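Plolex blog directory changes its link check for the spring hop

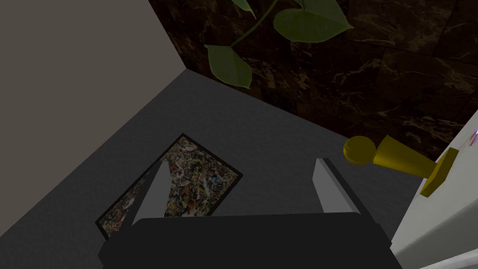

Plolex, the blog directory that hosts the sign-up list for the Jullham Blog Hop, has changed how it checks participants' links. The new check applies to the hop that opens in February and runs for four weeks.

Until now the list was tested once, on the opening morning. A blog that went offline later stayed on the list until a reader reported it. Last year's list held 351 blogs at the start, and 137 of them had stopped posting before the final week. Visitors working down the list in order met long runs of dead or idle pages.

Under the new system each address is tested every night at 2 am. If a page fails to load on two nights running, the entry turns grey and moves to the foot of the list. It returns to its old position once the page loads again. Entries are not deleted, and the blogger does not need to sign up a second time.

Posting is checked separately through the blog's feed. Blogs without a feed can still take part, but their owners must paste in the address of each new post by hand. The form for this accepts titles of up to 55 characters. Accented letters, which the old form dropped — the blog Šťastný appeared last year as "astn" — are now stored and sorted correctly.

Bloggers who use the Trunari comment plug-in should update it before signing up. Older versions treat the nightly test as a visit and add it to the reader count.

Sign-up closes at noon on the day before the hop begins. Theme reveal posts may be linked from the same form.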